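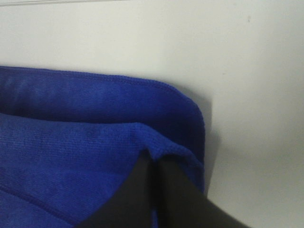
Progress report on the Elosar reading rooms
Second reporting period, ending in September
Prepared by Benvinda Bastos for the Antunes Fund

Dear Raed Shboul,

With this report I want to inform you how the work in the reading rooms has gone since our last letter, what was paid from the grant, and what we ask you to decide before the next period.

1. Enrollment and attendance

At the end of the period we had 50 adults enrolled in the evening reading groups. This is the number that we promised in the application, and we have reached it one period earlier than planned. The groups meet at 7 in the evening, in Elosar and in the smaller room in Zallo. Attendance in Elosar is steady. In Zallo it is weaker, and I must say the reason is mostly the bus. The last bus leaves before the lesson ends, so the people who live up the hill go out early or they do not come. Belmiro Guerreiro, our teacher there, has moved the start half an hour earlier from September. We will know in the next period if it helps.

Eight learners left the groups. Three of them found work with evening hours, two moved away, and from the others we did not receive an answer when we called. I have written their names in the list that stays in our office, in case they wish to return.

2. Teaching

The first level now uses the new workbook, which Clementina Morais finished in the summer. It works with texts that people meet in their life: a letter from the school, a medicine leaflet, a rent contract. The learners asked for more pages about forms, and Clementina is preparing them. The second level still uses the old workbook. It is too difficult in the middle and too easy at the end, and both teachers complain about it with good reason. In the application we wrote that the two books would be ready together. This was too optimistic from our side.

Xóchitl Huerta has started the individual hour for learners who are afraid to read aloud in the group. At first it was little used. Now it is full, and there is a waiting list. 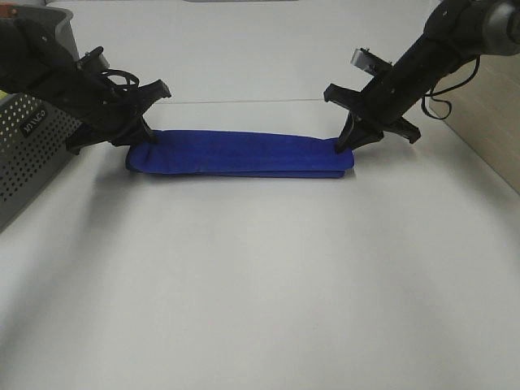 The reading test at the start of the course is done by all learners, but the test after 20 lessons is done only in Elosar until now. For this reason I do not give you results in this report. I prefer to send them when both rooms can be shown side by side.

3. Books and equipment

We bought 100 books in easy language from the grant. The supplier, Clevevix, delivered them in two parts, and the second part came late, with several titles that we had not ordered. They have taken these back and the invoice was corrected. The corrected invoice is in the annex, together with the first one, so that your accountant can follow the change.

The lamps for Zallo are not yet bought. The room has only the ceiling light and for older learners this is a real difficulty. The money for the lamps is still in the equipment line.

4. Spending

Teaching hours are within the plan. Travel is above the plan, because Belmiro now drives two learners home after the lesson and we pay his fuel. Printing is below the plan, as the second workbook is not printed. The total is under the amount that you approved for this period.

5. What we ask from you

We ask your permission to move part of the printing money to travel until the second workbook is ready. We also ask to extend the date for this workbook by one period. Clementina can send you the first chapters if you wish to see them before you decide.

With kind regards,
Benvinda Bastos

Annex: list of expenses, both invoices from Clevevix, contents page of the new workbook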